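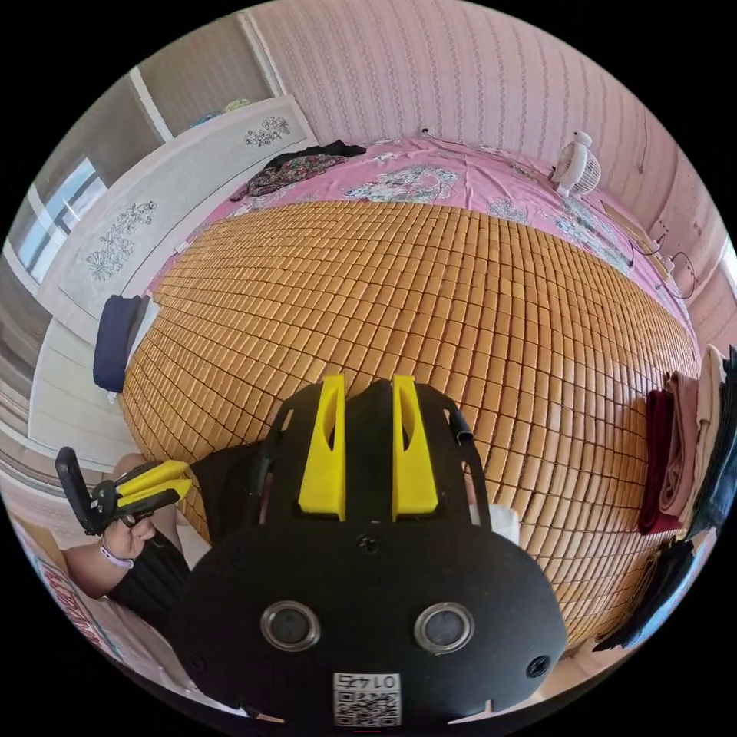

Parveen Thambiah asked that the minutes of the previous meeting be changed to show that she had opposed the new guest room rate, and had not abstained. The change was accepted and the minutes were approved as corrected.

Hindari Residents' Association
Regular meeting, Jan 7, 2019
Present: Cornel Filip (chair), Rodica Gavrilă (minutes), Parveen Thambiah, Liviu Pană
Apologies: Brândușa Ursu

1. Water heating
The chair reported that Zorner had inspected both boilers. The repair to boiler 2 was quoted at $1741. Mr. Pană noted that the Dreneo quote was lower, at $1504, but left out the replacement valve. After discussion the Zorner quote was accepted, three in favor and none against. 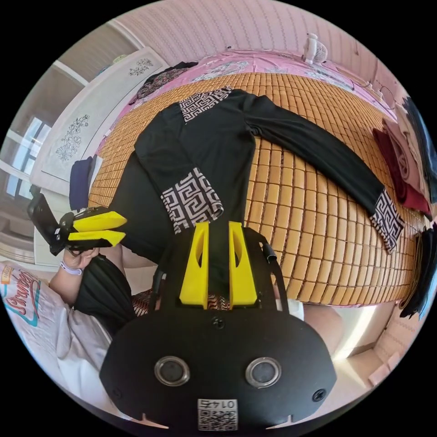 Photo: R. Gavrilă

2. Laundry room hours
Residents of the Nyaga wing have asked for later hours on weeknights. Ms. Thambiah supported the request – the machines are fully booked on most evenings. Mr. Pană raised the matter of noise in the apartments directly above. It was agreed to keep the room open one hour later until the end of January and to review the matter at the next meeting.
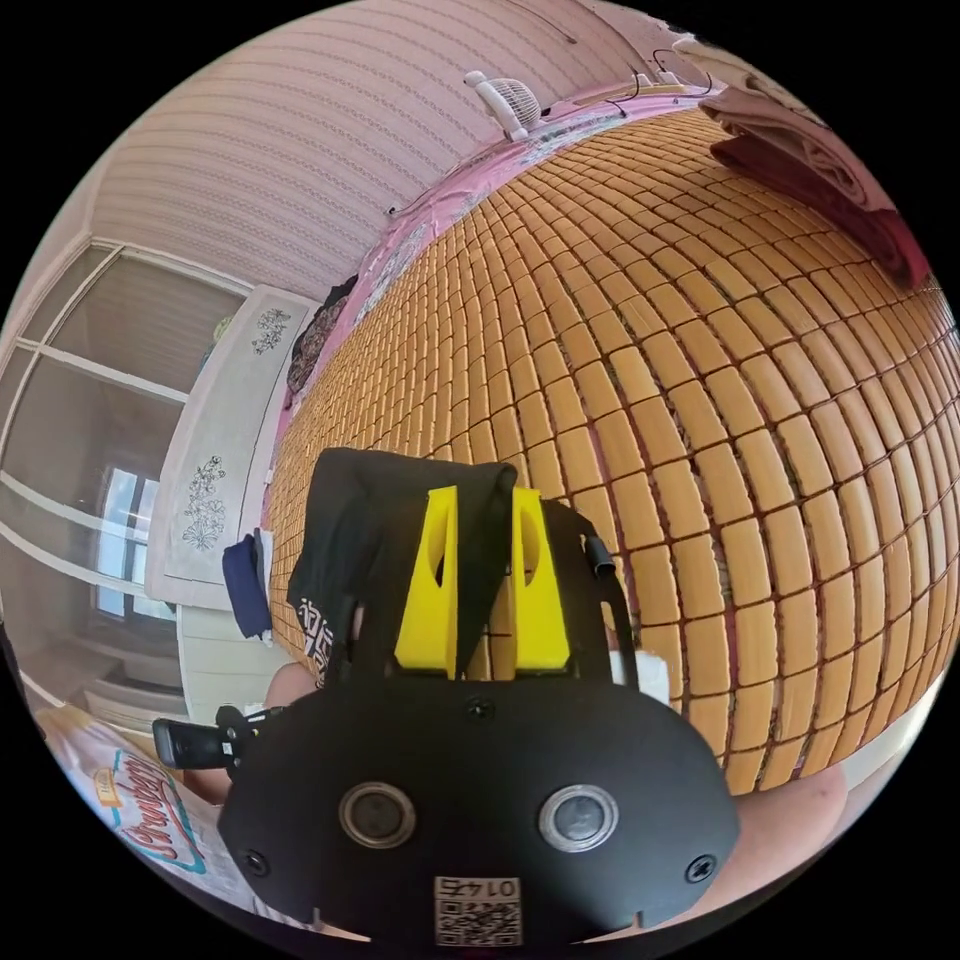 The sign-up sheet will stay on the laundry room door during this period. Residents are to write their apartment number clearly and cross out any slot they no longer need.

3. Reserve fund
The balance stands at nearly $4000 before payment for the boiler. Ms. Gavrilă proposed that no further spending be approved this quarter, except for urgent repairs.

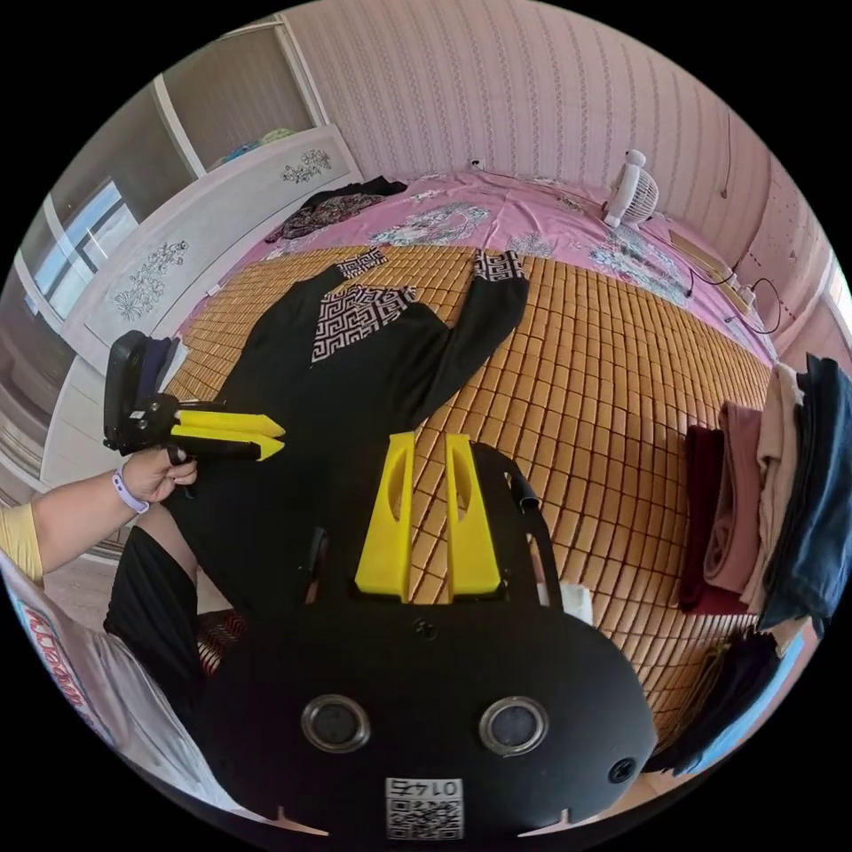

The motion was seconded by Mr. Pană and carried. The side gate lock was held over to the next meeting.

The meeting closed at 8:40 p.m.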